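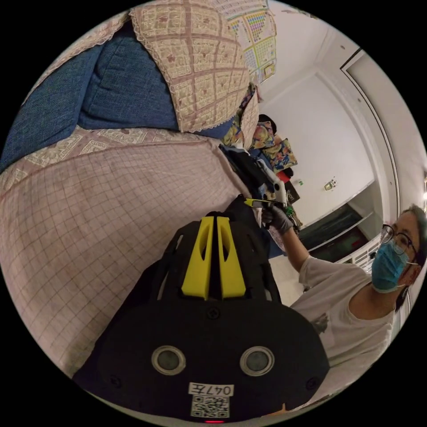
*Second gripper of the pair, from a living room session. Yellow fingers up top, label and QR code below.*

## How many home demos before I retrain, and does the room matter?

Asked February 8, 2024 · tags: demonstrations, handheld-gripper, dataset-size

I'm collecting handheld gripper demos for a small pick-and-pass policy. The task is one person passing a hand tool to another, gripper open at the start, closed on the tool at the end. So far I have 20 clean episodes from one living room, all with the same sofa and throw behind the action. The view is a round fisheye, so a lot of the room gets in.

The policy trains fine but falls apart when I try it in the kitchen. Do I need a lot more episodes in the same place, or fewer episodes in more places? I'm using the Korkano loader with default settings. I can get into up to 12 homes if it's worth the driving.

### Answer 1 (accepted)

More places. Twenty episodes in one room mostly teaches it the room.

What worked for us on the Brastton set:

- Move after every short batch, even if it's only to the other side of the room.
- Change the person handing over the tool. Glove and no glove, long sleeves and short sleeves.
- Vary the height and angle of the handover. People settle into one motion very quickly and don't notice.
- Leave the clutter where it is. If you tidy up first, you get a policy that wants a tidy house.

Check your left and right labels before you upload. The loader sorts by the device name you type in, and it won't warn you if you swap them. We lost most of May to that. I write the label from the housing on the session sheet before the first episode and again after the last one.

Hold back one whole home for testing. Holding back random episodes will give you a nice number that means nothing in the kitchen.

### Answer 2

Depends on the task. Krawczyk has a write-up where they used 4000 episodes for something similar, but that was with two grippers and a lot of different objects, so I wouldn't copy it.

I'd go to 4 homes first, retrain, and see if the kitchen gets better – then decide about the rest. Also look at your crop. If you feed in the full circle, the model sees all of the background, and a tighter crop on the fingers helped me some.

### Answer 3

Are you on the old Fakness firmware? Mine dropped frames when the card was nearly full and the episodes still showed as good. Might not be your problem but worth a look.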